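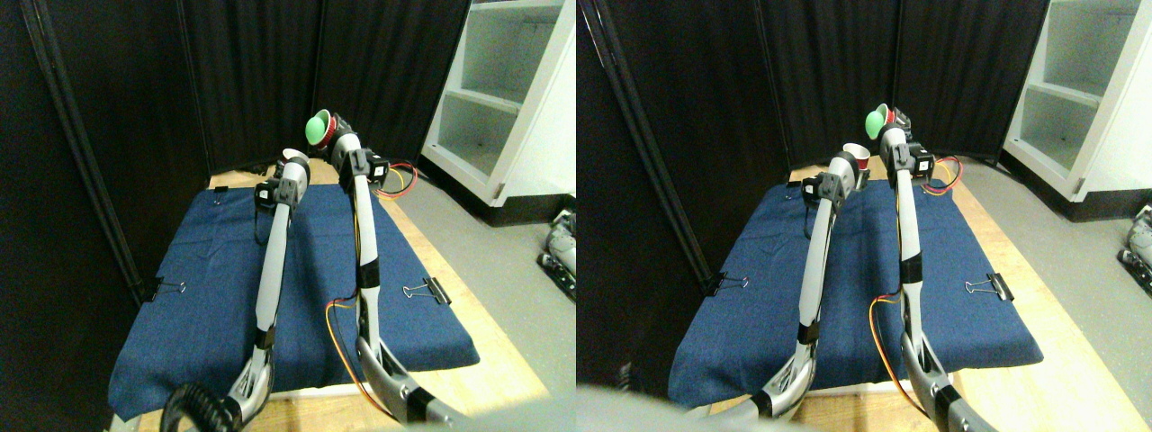
Petronella Motaung, bench lead, crowns and dentures

Print this page | E-mail this page

Notebook, December 2020

Came in on a Sunday to pour models in peace. Peace lasted until I opened the stone bin and found that whoever closed it on Friday had only rested the lid on top. The stone had been drinking the air all weekend. It set in the bowl while I was still reaching for the vibrator. Threw that out, opened a new bag, wrote CLOSE ME on the lid in marker.

Night guard wear test, second try. We had four guards left from the Zesance sheet and four from the Prulance. Each one got 2,000 strokes in the chewing rig against a stone-backed molar, then 24 hours in water, then the thickness gauge at the same marked spots.

Zesance: dull patches over the molars, no cracks. One has a lip at the back where I trimmed it badly, so that's on me and stays out of the numbers.

Prulance: clearer, prettier, and one split clean across behind the canine. The split runs along a line where the sheet sagged while heating. Could be the sheet, could be our heater, which has a warm corner and always has. Turned the frame halfway round for the next batch to find out.

Did not use the Ritchie gauge. It read differently each time I breathed near it. Used the old one with the cracked dial.

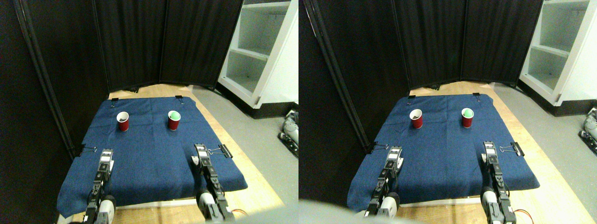
Rinsed everything after and left the guards in labeled bags on the second shelf. Please stop storing lunch on the second shelf.

Shade tabs: set 34 is missing its A3 again. It's the one everybody needs, so of course it's the one that walks. I matched the Civus bridge from the spare set by the window at noon, then again under the lamp, and got two different answers. Went with the window. The dentist will look at it under a third kind of light and have his own opinion.

To do:
- reline the upper partial, the patient says it clicks when she talks
- order pumice, the fine kind this time
- recheck the Zesance guards dry, same spots
- ask whether the February course on printed dentures is still going ahead, and whether they mean us to bring our own resin

Burner left off, water off, compressor drained. The compressor complained.

We use cookies to remember your settings. Accept | Learn more

Contact the lab | Copyright, all rights reserved | Back to top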